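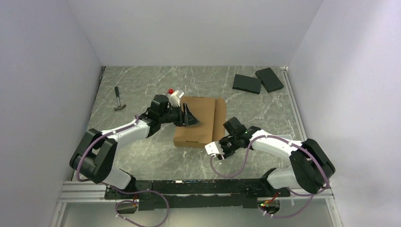 Nima Farahani asked me last night why I bother with tuck-tab boxes when tape exists, and I have been composing this thread in my head ever since. Buckle up, I love these boxes!

1/ The kind I mean is the flat brown one, all one piece of cardboard, where the lid folds over and a tab goes into a slot at the front. No tape, no glue. If you've ever ordered a print or a set of napkins you've probably had one and thrown it out (please don't).

2/ I started with 337 of them in May, left over when Bortolotti moved their stationery line to padded mailers. I figured they'd last me years. They did not last me years. I now mail nearly everything in them: linen towels, seed packets, a very thin cookbook.

3/ Folding tip that changed my life: crease every score line BACK the wrong way first, just lightly, then fold it the right way. The lid sits so much flatter. Skip this and it puffs up in the middle like a pie.

4/ Sides before front, always. If you tuck the front tab while a side flap is still floating around, it catches on the lid and you get that sad little wrinkle at the corner. Ask me about the first 40 or so I sent out.

5/ Rounded corners on the flaps are such a good idea. They slide in past the edge without snagging. I had a batch from Dindden with square ones and I was muttering at them by the second box.

6/ Someone wanted to know if the tab holds in the mail. Mine mostly do! I've sent 721 so far and heard back about four that popped open. For anything heavy I add one strip of paper tape across the front and call it done.

7/ Work on something hard and smooth. I tried folding on the bed while watching a movie and every crease came out wobbly. Kitchen counter, good. Stone or tile, even better, and the crumbs wipe right off.

8/ Storage: keep them unfolded, standing on edge like records. A pile of 1,000 lying flat will bow the ones at the bottom, and a bowed lid never wants to close.

9/ Oh, and fill the box! Tissue, scrap paper, whatever. A half-empty flat box gets squashed by the next parcel on top of it. The lid should just touch what's inside when you close it.

10/ Nima has now asked for a stack of them. I'm bringing over twenty tomorrow, plus the bone folder.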